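News from the Residency

May 2022

Open Studios at Praro is back, and with it the annual question of where everybody is supposed to park. The answer, as in every other year, is the hayfield. Please bring shoes that have already given up.

The spring residents have been with us since April, and on the last Saturday of their stay they will open their doors from noon until the light goes. We have four studios taking part: two painters, a papermaker, and a composer who has asked us to describe her work as "mostly listening." Visitors are welcome to listen along with her, in shifts, on the available chairs. The composer's studio is the one with the blanket nailed over the window. Knock softly, or wait for the door to open by itself, which in that building it often does.

The papermaker has spent the season on a piece called Sunerik, made of 207 sheets hung from the rafters of the old dairy barn. You may walk through it. You may not touch it, lean on it, or send a toddler into it to see what happens. A previous version shown elsewhere was entered by a dog, and the artist still speaks of the dog with respect.
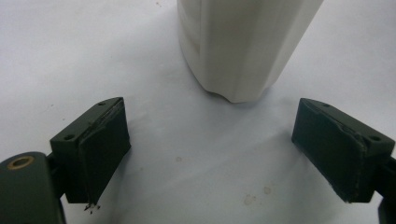 Both painters are working large, and both discovered in their second week that the studio doors are not. One has solved the problem by painting in panels. The other has decided to think about it later, and her canvas, Asura, will be on view in the only room it can currently be viewed in. If you have ever wanted to own something that comes with a wall attached, speak to the front desk.

At four o'clock there will be readings in the Gilani Room by three writers from the winter session, who are coming back for the afternoon at their own expense and deserve a decent crowd. Each has been given ten minutes. Writers being writers, we have planned on nearly 60 minutes in all. The room holds 30 people comfortably and a few more if they like each other, so come early if you want a seat with a back. There is no sign-up sheet. We tried one in the past, and it was filled in largely with pseudonyms.

Refreshments will be served on the porch afterward. There will be cheese, and there will be the lemon bars, which return by popular demand after last year's experiment with carob. Wine is by the glass. Coffee is free and tastes like it.

A few practical matters. The upstairs studios are reached by a staircase that predates any notion of a standard step, but the barn, the Gilani Room, and the porch are all on the level, and we are happy to bring a cart around for anyone who would like a ride from the field. The restroom by the kitchen is the good one. Cell service is available at the top of the hill, facing the road, with one arm up.

Admission is free, and donations go toward next spring's residencies. Applications for those open this fall in all the usual disciplines. We read every one, including the cover letters, so please stop telling us that you have always been drawn to barns.

If it rains, we will hold the whole thing anyway. If it rains very hard, the field will be closed and parking will move to the church lot across the road, where you will find pavement, painted lines, and a short walk back along the fence.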